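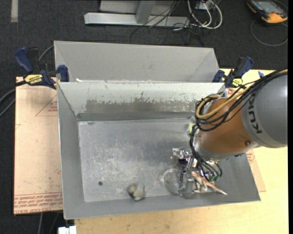
By Rogério Meireles | Storage & Sorting | Updated in June

Metal toy bins: your questions

I get a lot of mail about open metal bins for toys, most of it from people who have just read a product page and want to be told it's true. I buy the bins I write about and I don't take samples.

Are metal bins really "scratch-proof"?

No. I've owned 4 that claimed something of the kind and all 4 got marked. Look at the floor of the gray one at the top of the page: pale scratches and cloudy scuffs, worst toward the left and center. Hard things slide around in a metal bin and leave marks. If a seller says otherwise, ask what they tested it with. I asked Korumby and got a link back to the page I was asking about.

What is the brownish band along the back wall? Is it rust?

I won't call it from a photo, and I'd be wary of anyone who does. It's a long strip of worn, scraped surface low on the far wall with a ragged top edge, and brownish gray can be a few different things. On your own bin, rub a stained patch with a dry white cloth. If orange powder comes off, you have rust. A clean cloth doesn't prove you don't.

Does rust matter if it's only toys?

For hard plastic, not much, in my view. For anything with fabric, or anything a toddler chews, I'd stop using the bin. "Surface rust only" is something people write in listings when they want the thing out of the garage.

Do the scuff removers work?

I tried the Distanen paste on one corner of a bin for 9 evenings. The corner got shinier. The scratches were still there, now with a shiny patch around them, and I liked it less than before. Maybe it does better on faucets.

Should I pay more for sloping sides?

Sellers say they make toys "roll to the center." Balls, yes. Animal figures have legs and tails and stop wherever they like. What I do find useful about a slope is reaching in, as your wrist isn't up against a straight wall. I wouldn't pay double for it.

What about things with long tails?

Lizards, dinosaurs, anything with a thin tail will end up poking over the rim, like the tail on the reddish-brown and cream one in the photo. Don't press a lid down on them. Lidby sells a lid "for all shapes of toy," and it bent a gecko of ours within a week. Leave the bin open or use a deeper one.

How many toys should go in one bin?

There's a chart going around that says 100 small pieces per bin. I have no idea where it came from and neither does the last site that reprinted it. My rule is that if you have to dump the bin to find something, it's too full. We keep just a few small things in ours most of the time and it gets used far more than the full ones.

Is a metal bin too loud?

Yes. Every toy you drop in it announces itself. A felt liner helps until it slides up the side, and then you're fishing toys out from under it. The Barbosa liner has sticky corners, which held for 7 days at my house.

Is a metal bin safe for small kids?

Check the rim before anything else. Run a piece of old pantyhose along the whole edge, corners included, and if it snags, so will a finger. "Child-friendly edges" on a label has meant nothing in my experience. I've had one snag straight out of the box.

Would you buy a used one?

I would, with scuffs and all, if the price shows it. Ask for a photo of the inside, including the floor. Plenty of listings show the outside from 4 angles and nothing else, and I skip those.

Can I paint over the worn parts?

You can. I wouldn't on the inside, where toys will be knocking against it every day and the chips end up in with them. Paint the outside if you want a nicer color.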